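Checklist de segurança da envolvedora de paletes, com os meus comentários

Atualizada em 21 de agosto de 2021. Serve para a Moltholm de braço giratório e, com pequenas diferenças, para a Dunis antiga. Eu faço isto antes do primeiro turno e levo uns 17 minutos, mais se a máquina ficou parada no fim de semana.

1. Botões de emergência (3). Apertar todos, um de cada vez, e tentar arrancar a máquina com cada um apertado. Não vale só olhar, gente! Já apanhei um que estava com o contacto colado e por fora parecia novinho.
OK ( ) Não OK ( )

2. Barreira ótica da entrada. Passar o bastão de teste em cima, no meio e em baixo. O braço tem de parar sempre. Limpem as lentes com pano seco (o spray de silicone deixa uma película horrível, já me aconteceu).
OK ( ) Não OK ( )

3. Portas da vedação. Abrir com a máquina em manual e confirmar a luz vermelha. A porta do lado do armazém anda a raspar no chão, eu levanto um bocadinho e fecha bem. Está pedida a dobradiça.
OK ( ) Não OK ( )

4. Carro do filme. Corrente esticada, rolos sem restos de filme enrolado. Para tirar os restos: corte geral desligado, cadeado posto, chave no bolso. Sempre!
OK ( ) Não OK ( )

5. Faca e resistência de corte. Proteção no sítio, cabo sem queimaduras. A resistência da Zou aquece mais depressa do que a original, por isso luvas, mesmo quando parece fria.
OK ( ) Não OK ( )

6. Parafusos da coroa. São 6, marcados com tinta amarela. Se a marca não alinha, não se arranca a máquina e chama-se a manutenção.
OK ( ) Não OK ( )

Mesa e cadeiras

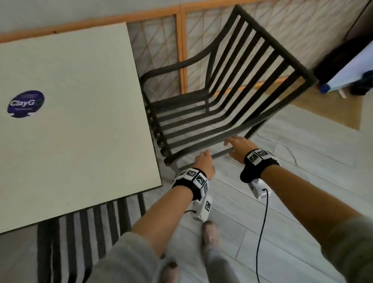
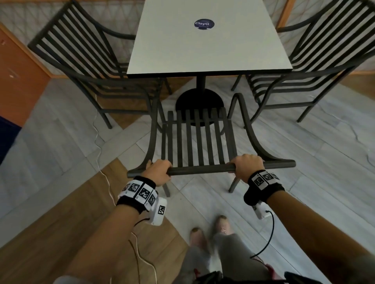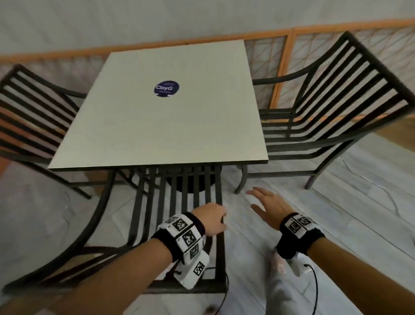

Comentários gerais: a tensão do filme continua a 270 no painel e eu não mexia mais nisso, com o filme da Cenent está a correr lindamente. Na Dunis o valor não é o mesmo, vejam a etiqueta colada por dentro da porta do quadro.

Outra coisa, quem encontrar um "Não OK" escreve o que viu, por favor. Só a cruzinha não me ajuda nada, depois ando eu à volta da máquina à procura do defeito. A revisão grande fica para novembro, com a troca da corrente incluída se a peça chegar a tempo.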